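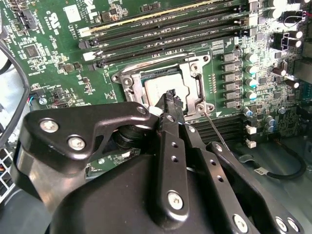 Figure 1. Wrist camera view, processor task: fingertips at the heat spreader, retention frame open.

Collecting demonstrations for processor removal: what we got and what I doubt
Project report, Qusai Moussa
Submitted Wed 4 August

1. What was asked

The brief from Bestunton was to gather 400 demonstrations of an arm lifting a processor out of an open socket in a server chassis, and to say whether a policy trained on them could be trusted with real scrap boards. The company, Semaan, strips old servers and would like to do less of it by hand. I was told at the start that more examples would sort out most problems. I did not believe it then and I have not found much reason to since.

2. How the examples were gathered

Every demonstration was driven by hand by one of two operators. The arm starts above the chassis, comes down to the socket, closes on the processor and lifts. We recorded the wrist camera, the joint positions and the finger opening. The board stayed inside its chassis throughout, as it would at Semaan, and the memory slots stand close enough to the socket to limit how the fingers can come in.

An attempt was kept if the processor ended up in the tray. That rule came with the Ovus recording software and I think it is a poor one. It keeps a run in which the operator scraped along the socket and got lucky, and throws away a careful run that dropped the part at the last moment.

3. What we ended up with

By the end of July we had 205 kept demonstrations, just over half the target. Setting the board back up between attempts took longer than the attempts did, and the plan had allowed no time for it.

I then watched 50 of the kept runs from start to finish. My complaints are these.

The wrist view loses the part when it matters. In Figure 1 the fingers and the bracket behind them fill the lower part of the picture and hide some of the processor's top. A person driving the arm can lean over and look. The policy gets only what the camera gets, so it is being asked to copy decisions made with information it never had.

The operators have habits. Both come in from the same side nearly every time, and one pauses before closing. A model will learn the pause as happily as it learns the grip.

The light is too kind. It was bright and even in all the runs I watched. The stripping line at Semaan is nothing like that.

4. The Zakness claim

Zakness, who supplied the training code, say in their notes that a set of this size is "ample for a single contact task". They give no test to back this up. Their own trial used a block on a bare table, with no slots or cables near it, and I don't see how the result carries over.

5. What I would change

Add a fixed second camera from the side before recording anything more. Mark each run for contact with the socket as well as for where the part ended up. Keep the failures in a separate folder. Make the operators swap approach sides on a set list.

I would not train on the present set and report a success rate. It would measure one board in one chassis under one lamp, and someone would quote it.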